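Clotdale Manipulation Group
Minutes of the monthly demonstration meeting, August
Start 10:05 a.m., main meeting room and call-in

Present: teleoperation team, simulation team, data team, one representative from Daditetti (joined at 10:20). Apologies from the hardware team, who sent written notes.

1. Minutes of the last meeting

Accepted with one correction. Under item 4, "replay at half speed" should read "record at half speed." Replay has always been at full speed.

2. Actions carried over

Leader arm calibration sheet: done and posted next to both operator stations.
Foot pedal for start and stop of recording: ordered, not arrived. Operators will keep using the space bar.
Naming of failed episodes: still open, see item 5.

3. Progress on the Tjoa task set

The teleoperation team reported 1,543 recorded demonstrations in the simulator across the whole set. Of these, 388 are for the dispenser bottle task, where the operator closes the gripper on the bottle, lifts it clear and sets it down at the goal position. The other kitchen tasks are on schedule and were not discussed in detail.

The bottle task is slower to record than the rest. Operators said the body is wide and smooth, and most of the bad attempts come from trying to close on it from the side. The newer operators also tend to rotate the wrist late, after the fingers are already near the bottle, and then have to back out and start again. That leaves long pauses and small corrections in the recording.

The team went over the approach with the pump lying between the fingers. 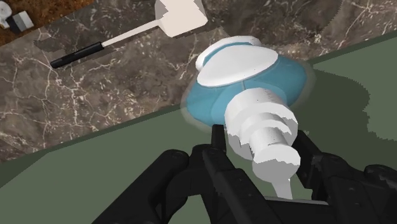

Item 3: dispenser bottle between the gripper fingers, spatula behind it on the marble surface.

The simulation team pointed out that the bottle is tilted at this point, with the pump toward the gripper. They asked operators to say in the episode note whether a tilt was intended. A policy trained on a mix of the two will have trouble telling them apart.

There was some discussion about whether the spatula should stay in the layout. The data team would like it kept, as the task set is meant to include other objects on the surfaces. The teleoperation team had no objection as long as its starting position is varied. Agreed to keep it.

Shadows were also raised. They have jagged edges at the current render setting. The simulation team can raise the shadow resolution but it will slow the live view for operators. Agreed to leave the live view alone and re-render the camera streams afterward from the saved states.

4. Teaching by hand versus remote control

Hardware's written notes were read out. Hand guiding on the real arm is working again after the joint torque limits were lowered. The arm can be moved with one hand, but the gripper still has to be opened and closed from a button on the wrist, and people let go of the arm to reach it.

The Daditetti representative asked if hand-guided demonstrations could be mixed with the remote ones for the bottle task. The data team said the joint paths are fine to mix, but the camera views are not – the person's arms are in the way for a large part of each episode. The representative asked for a short written comparison. The teleoperation team will record 5 hand-guided episodes on the real arm, and the data team will compare them with remote ones.

5. Rejected episodes

The data team has rejected 162 episodes since the last meeting. The main causes were dropped frames on the operator link, recordings started before the arm had reached home, and recordings left running after the task was over. Several had no note at all.

Agreed that failed attempts are kept in a separate folder and marked "fail," and that only broken recordings are marked "reject." Existing folders will be sorted again under this rule. The teleoperation team asked that nothing be deleted until that is finished.

6. Rirunora viewer

The new version of the Rirunora viewer can step through an episode with the gripper opening plotted below the image. Two operators have tried it and found it useful for spotting late closing. It does not yet load the older files. Simulation team to look at a converter, low priority.

7. Actions

Teleoperation: add the tilt note to the episode form; vary the spatula start position; record the hand-guided episodes.
Simulation: re-render camera streams with finer shadows; look at the file converter.
Data: sort rejected and failed episodes; write the comparison for Daditetti.
Hardware: try moving the gripper button closer to the hand grip.

8. Any other business

The second operator station has a worn cable at the base of the leader arm. Do not use it until hardware has replaced the cable.

Meeting closed at 11:15 a.m. Next meeting in September, same room.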